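Dandora Traybake Cards

README and data card, version 2
Last changed: Tue 23 April

Summary

Dandora is a set of 613 home recipes for traybakes, biscuits and small cakes, typed up from handwritten index cards. Each recipe is given twice: once as written on the card and once with every amount turned into grams or millilitres. The set was made to test unit conversion in recipe software. It can also be used for searching, for ingredient matching and for working out shopping lists. It is not a cookery book and the recipes have not been test baked.

Files

cards.csv – one row per card, 16 columns
ingredients.csv – one row per ingredient line
weights.csv – the conversion table, 128 ingredients
scans/ – page scans, greyscale
CHANGES.txt – differences from the first version

All text files are UTF-8 with a header row. Fields that contain commas are quoted. Line breaks inside the method text are kept as a vertical bar, so a row never runs over more than one line.

Source and scanning

The cards come from three collections, named in the source column as evangelista, plasport and prokitz. Evangelista is the largest and the neatest. Plasport is mostly biscuits, with many cards copied from one another. Prokitz has the oldest cards and the worst ink.
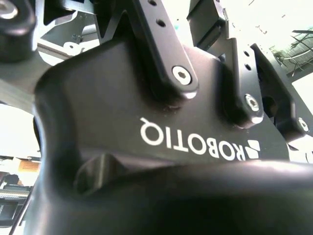 Scans were turned the right way up by hand before typing. The automatic rotation step was dropped because it failed on short cards with a single line of handwriting. Printed capitals cause little trouble whichever way they fall: the white ROBOTIQ on the black housing is upside down and can still be read. A joined-up "1 tsp" the wrong way round cannot, and in the first version several had gone in as "dst". The rotation applied to each scan is stored in the column turn, in degrees clockwise. Cards that were already upright have 0.

Both sides of a card were scanned if the back had any writing on it. Shopping lists, phone numbers and addresses on the back were masked and not typed.

Typing rules

Spelling is kept as written, including "marg", "choc" and "bicarb". Crossings-out are left out unless the replacement cannot be read, in which case the crossed-out text is used and the flag struck is set. Fractions are typed as plain characters (1/2, not the single symbol). Where the card says "a knob", "a good shake" or "as before", the words are kept and the amount column is empty.

A second typist checked every ingredient line. Methods were checked in the Plasport collection only, so expect more slips in the other two.
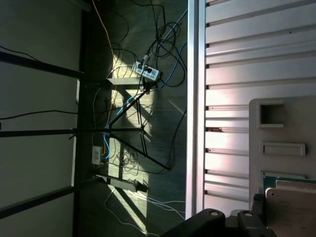

Fig. 2. Black gripper beside a beige panel, with a green circuit board edge below the slot.

Conversion

Amounts in cups, spoons and ounces are converted with weights.csv. The card's own collection decides which cup is meant: Evangelista cards use the American cup, the others the metric one. This was settled by looking at cards that give both a cup and a weight. Where the two disagree on the same card, the weight wins and the cup is ignored.

Brown sugar is taken as pressed down, flour as spooned in. Golden syrup has its own entry and should not be swapped for honey. Eggs are left as a count. Butter given in sticks is treated as a weight, and butter given as "half a packet" is left blank, as packet sizes have changed too often to guess.

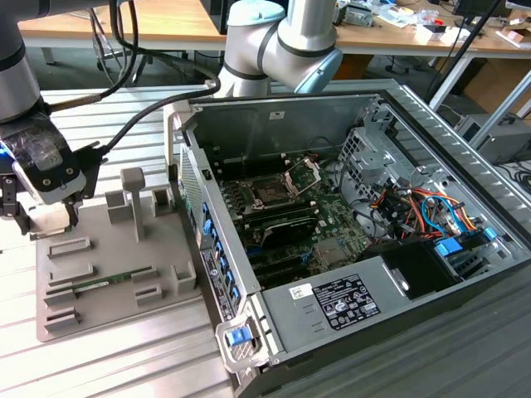 Oven settings are treated in the same way. Gas marks are turned into Celsius for a conventional oven, with no allowance for a fan. "Moderate" and "slow" are kept as words in oven_raw and have no value in oven_c. Users who need a number should choose one and say so in their own notes.

Known faults

Tin sizes are patchy. Many cards give only "the long tin", and these have been left alone. Near-duplicates have not been removed, but the column same_as points to the card with the closest matching ingredient list.

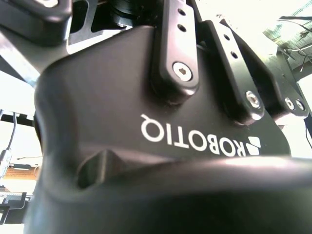 Part of the Prokitz collection had been kept in a ring binder, and the punching went straight through the writing. The holes tend to fall on the left, where the amounts are. Two small round holes set one above the other, like those near the upper end of the largest linkage bar, are enough to take out the figures on neighbouring lines. Missing characters are typed as a question mark, one for each character where the width allowed a count, and the flag holed is set. No attempt was made to fill them in from similar cards.

Changes since the first version

Rotation redone by hand. Cup sizes split by collection. Caster and granulated sugar merged in weights.csv. February's correction to desiccated coconut is included; anyone still using the earlier file should replace it.

Terms of use

Free to use and alter, with the name of the set given. Masked areas in the scans must stay masked. Please report typing errors with the card number and the line number.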